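Budget for the second year, then buy the robot

By Annelies Jansen
29 March 2018

Most small hotels that ask me about room robots want to talk about the purchase price. I understand why. It is the largest figure on the quote and the one the owner has to sign for. It is also the figure that has caused the fewest problems in the budgets I have seen.

In January I went through the plans of two hotels. Postier, with 162 rooms, had set aside money for an arm, a base and the delivery. Konley, which is much smaller, had done the same and added a line for training. Neither had a line for changing the rooms, and neither had put down any staff hours after the first week.

Rooms are awkward places to work. The furniture was chosen for guests, and it stands where a guest would want it: a round table in the corner, a corded phone on top, cables going down to the wall.

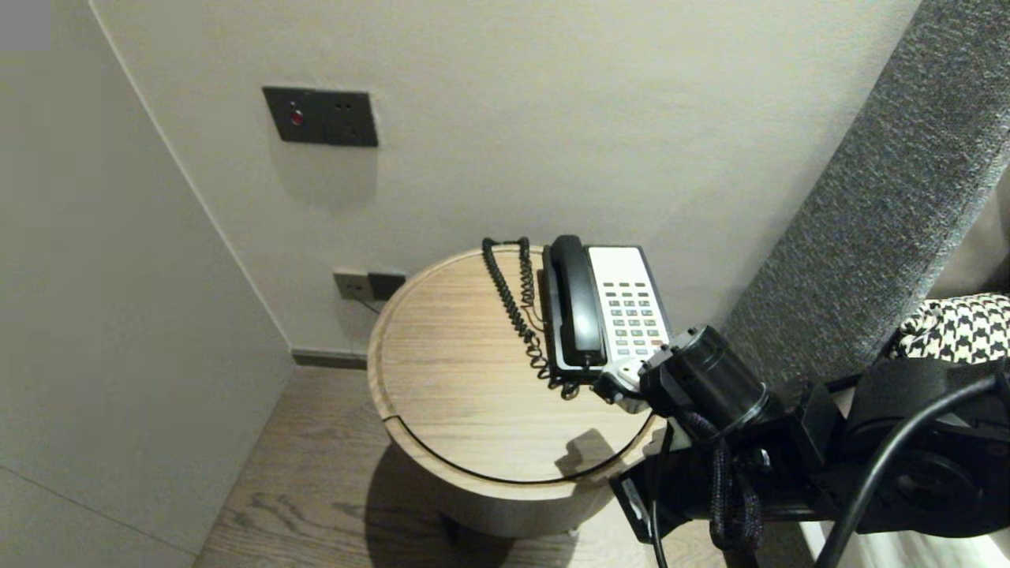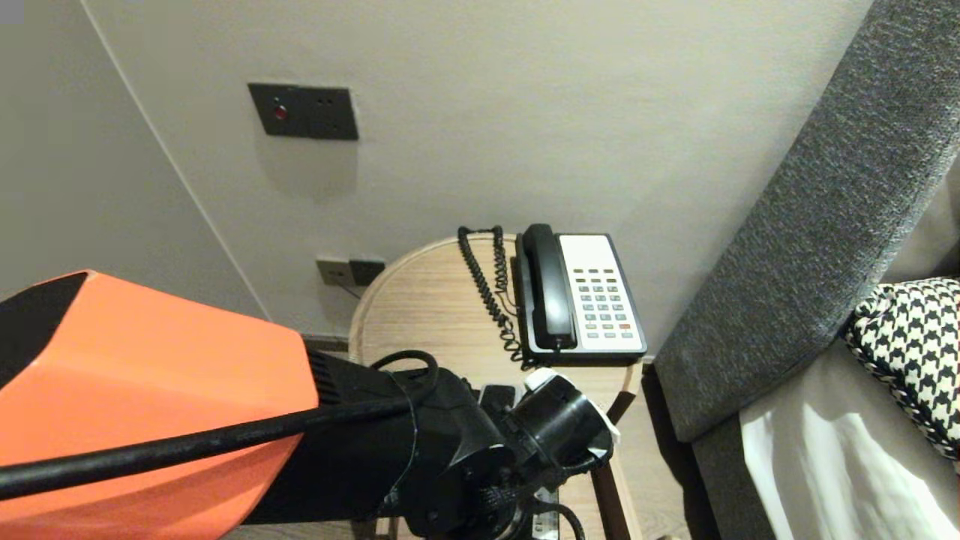 An arm at work by the side table, with the desk phone on it.
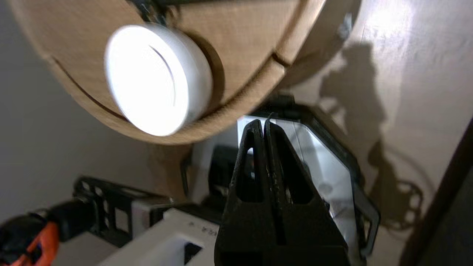

A buyer should cost the corner of the room before the machine. At Kramer they kept one room out of sale for seven weeks and tried every task in it, and the lost income went into the project budget where it belonged. The owner complained about that, but she knew what she was paying for. Postier plans to test in rooms as they come free, and I expect the tests will be put off whenever the hotel is full.

Spare parts need their own line too. So does a named member of staff with paid time, every week, for as long as the robot is kept. Nernell left this out and now spends over two days a month of its housekeeping manager's time on it, charged to housekeeping.

I am not against buying. I would ask for a quote that covers two years, and I would leave any supplier who will only price the first.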